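We use cookies to remember your settings and see which pages get read. OK / Manage choices

Onwood opens its refill shop in Kekudby

FOR IMMEDIATE RELEASE

Hello from Kekudby! I'm Inès Maillard, I started Onwood at my kitchen table, and I've been told a press release should be written as if somebody else were saying all the nice things. I did try that and it sounded like a bank, so you're getting me.

The news is that we're opening a proper shop in December, on the corner of Vurner Street where the old shoe mender's used to be. Doors open at 9 in the morning. You bring your empty bottles and tubs, we fill them with washing-up liquid, shampoo, laundry liquid, hand soap or floor cleaner, and you pay by weight. If you've bought from our market stall you know how it goes already, only now there's a roof and you won't have to shout over the fish man.

We've been on the market for 5 years. Last year we did 1238 refills from that stall, every one of them written down in pencil in a red notebook, and by the end of it I was storing drums of shampoo in my hallway and climbing over them to get to the bathroom. My business partner Florêncio Abreu had the rest in his garage, and his car has been living on the street ever since. So the shop is partly for you and partly for his car, which he has missed terribly!

Florêncio looks after the liquids and I look after everything else (the money, the shelves, the talking). He used to work in a paint factory and he is very serious about pumps. We've got new ones on every drum, with a drip tray underneath, and a scale at each end of the counter so there's less queueing. The old hand pump from the stall is coming too, but only to sit in the window.

Lots of people ask me which bottles they can bring, so I'll answer it properly. Nearly any will do, as long as it's clean, dry inside and has a lid that shuts. A bottle of 600 ml is a nice size for washing-up liquid, because it isn't too heavy to pick up with wet hands. Flip-tops are lovely for shampoo. Please don't bring anything that has held bleach, weedkiller or motor oil, even if you've rinsed it ten times. And please peel off or cross out the old label if what's going in is different from what came out! 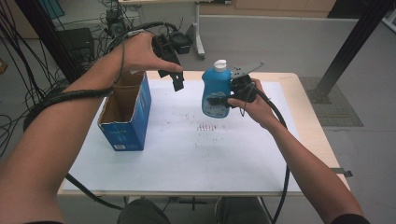
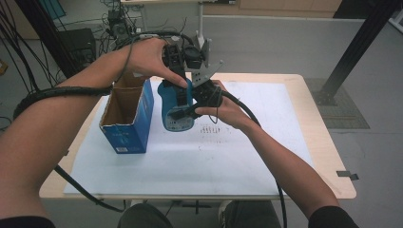
If you haven't got a bottle with you, there's a basket of donated ones by the door, washed and free to take. We'd love more for it, so have a look under your sink. I cleared mine out last month and found four half-used bottles of the same bathroom spray, and I'm supposed to be the expert.

Now, prices. We've kept the stall prices for washing-up liquid and hand soap, and laundry liquid has come down a little now that we can buy bigger drums. Shampoo has gone up slightly and I'm sorry about that. It's made for us by Torres, a small family soap works two valleys over, and their oils cost more than they did. I'd sooner put a bit on the price than swap to a thinner recipe, and when we asked people at the stall most of them said the same (one gentleman said he had no hair and didn't mind either way).

There'll be a few new things as well. We're trying dishwasher powder, which you scoop yourself, and a plain unscented range for anybody with fussy skin. Florêncio has also been working on a lavender floor cleaner. The first batch smelt like my grandmother's wardrobe, the second one was much better, and that's the one we'll be selling.

On opening day the first 30 customers get one refill on us, any product, up to a litre. There'll be coffee and an almond cake, and we're doing a label-making table for children in the afternoon with stickers and waterproof pens. The shop has a level entrance and a wide door, so pushchairs and wheelchairs can get straight in. Parking on Vurner Street is dreadful, I won't pretend otherwise, but the bus stops right opposite and there's a rack for bikes round the side.

The market stall carries on until we open and then has its last morning, with everything left on it going at half price. Come and say goodbye to it.

If you write for a paper or a newsletter, or do the local radio, you're very welcome to come for a look before we open. Any morning between 8 and 11 is good. Ask for me if you want to know about the business, and ask for Florêncio if you've got a free hour and want to hear about pumps.

Press contact: Inès Maillard, Onwood, Vurner Street, Kekudby

Share this: 30 shares | 5 comments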